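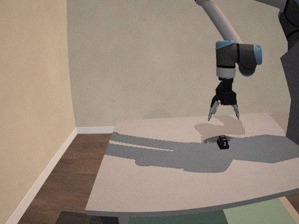
Sondel Cell Planner review
2/26/22

We have a budget for one arm this year and had to decide what to buy before the end of March. A licence for Sondel costs $212 a month, so we took one month and modelled the cell first.

Setup took an afternoon. You pick an arm and a two-finger gripper, set the table height and add your parts. The catalogue is decent, though the Dravov grippers are missing and I had to import ours from a file.
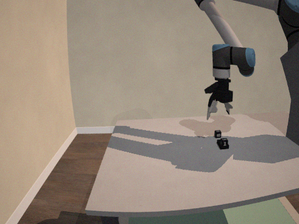 Two cubes on the table, gripper open above them.

We ran 1,056 picks with small numbered cubes in place of our real parts. The useful result was reach. Our first layout had the base too far from the table, and moving it 200 mm in the model cost us nothing. The costing sheet is weaker. It leaves out freight and guarding, which added $3,000 to our Sterkel quote.

Shadows and colours are fine for showing a manager. I wouldn't use them to plan lighting for a camera.

Worth the month's fee if you haven't ordered yet. Cancel before the renewal date, as there are no partial refunds.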